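Ticket 3863
Product: Cladari canvas shoulder bag
Opened by: Hiếu Tạ
Date: Jul 29, 2023
Status: waiting for customer service

Hello, I bought this bag from the Emamska store and I have a problem with the pocket flap on the front. It does not stay closed. I press the snap, I hear the click, and after I walk for 2 minutes the flap is open again. I already tried these things:

- cleaned the snap with a dry cloth
- pressed it on a hard table
- took everything out of the pocket and tried it empty

The result is the same each time.

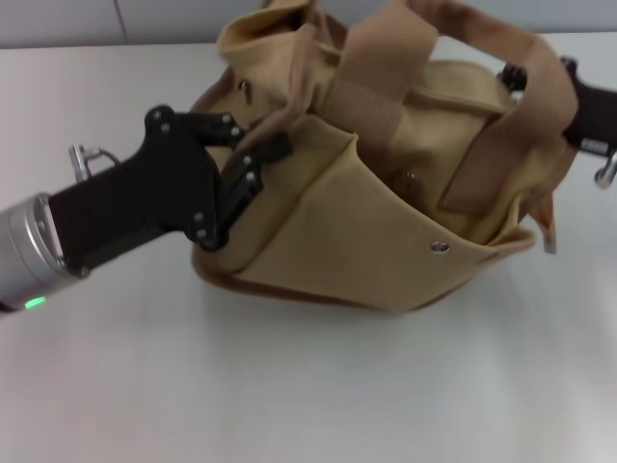
My question is if I can get only the snap parts, or if I must return the whole bag. I would like to keep it, the straps are comfortable for me and I use it every day in July for work. The round silver rivet near the lower right corner of the front pocket is not the part I am asking about, please do not send this one. The flap is also creased, and I do not know if the crease pulls on the snap or if it is a separate thing.

Update, same day: I put a heavy book on the flap for 8 hours. The fold is a little softer but the snap still opens.

Reply from Byun, Cladari support: Thank you for the details. Please tell us if the loose half is on the flap or on the body of the bag.

Hiếu Tạ: It is the half on the flap. It turns when I touch it with my finger.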